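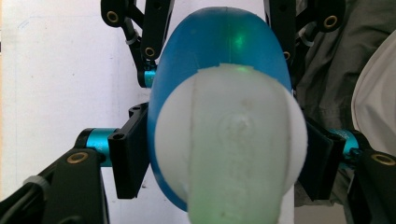

Annelise Korver

I have been making yogurt at home on and off since my oldest was in a high chair, and for most of those years my equipment was a soup pot, a bath towel and the oven with the light on. It worked fine, mostly. But we moved to Marino last fall, and the oven in this house has a light that shuts itself off when the door is closed, so I had a couple of very sad, very runny batches over the winter and finally gave in and bought a machine.

The one I went with is the Vevix yogurt maker, the 2-quart size with the single big jar. I went back and forth for ages between that and the kind with the little individual jars (which are adorable, I know!), but we go through yogurt so fast around here that I would have been washing tiny lids every other day. I read a lot of the reviews before I ordered. There were 3,851 of them, so no, I did not get through the whole pile, but I read enough to see that people either love the big jar or complain that it doesn't fit in their refrigerator door. It doesn't fit in mine either. It lives on the middle shelf next to the pickles.

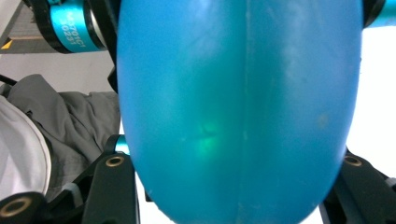 The setup couldn't be simpler. You heat your milk on the stove, let it cool until you can hold a clean finger in it comfortably, stir in a few spoonfuls of plain yogurt with live cultures, pour it in the jar and set the timer. I do mine overnight for 12 hours because we like it good and tangy, and my morning starts a lot nicer when breakfast is already made. If your crew likes it mild, try a shorter time first and taste it. You can always put it back for another hour or two, but there is no making it less sour once you've gone too far, except with honey, and plenty of it.

Can I tell you about the texture? My towel-and-oven yogurt always had a bit of a slump to it. The Vevix batches come out thick enough that the spoon leaves a proper dent, even before straining. I still strain about half of every jar for the people in my house who want it thick like the store kind, and I save the whey for pancakes and for soaking oats. The strainer that comes in the box is pretty flimsy, I'm sorry to say. I used it once and went right back to my old cotton cloth from Dellutum, which has been boiled so many times it's nearly see-through and still does a better job.

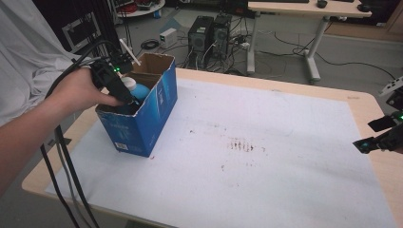

Now for a few things I don't love. The beep at the end is LOUD. Mine goes off at six in the morning if I start it after supper, and there's no way to turn it off that I can find, and believe me I've been through that little booklet front to back. The cord is also on the short side, so it has to sit right beside the toaster, where I'd much prefer to have my tea things. And the lid on the jar holds on to smells. I made one batch with vanilla and cardamom (so good, especially with warm stewed apples on top) and the next two plain ones had a little whisper of cardamom about them. A night in baking soda and water took care of it.

I've also used it for proofing dough, which the booklet barely mentions. You can set the temperature yourself, and at 100 degrees a small bowl of roll dough puffs up beautifully on a cold day. It does have to be a small bowl, though. 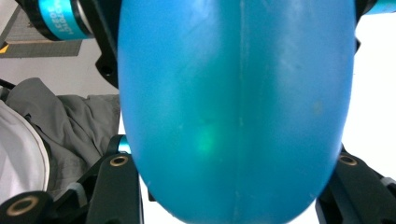

As for the milk, I've tried whole, two percent and the cream-top kind we get from Itwood, the little dairy store past the feed mill. The cream-top was the clear winner and also the reason my jeans are snug. Two percent was perfectly nice in smoothies. I had no luck with oat milk at all, just a warm, sour sort of soup, so if you've managed it, please leave me a comment and tell me what you used to thicken it.

Would I buy it again? Yes, I would, and my sister-in-law is getting one for her birthday in April, so don't tell her. I'd give it four stars out of five, with the missing one split between the beep and that strainer. I'll put up the stewed apple recipe next time, once I've measured what I throw in the pot.

Reading time: 4 minutes

Contact | Copyright, all rights reserved | Back to top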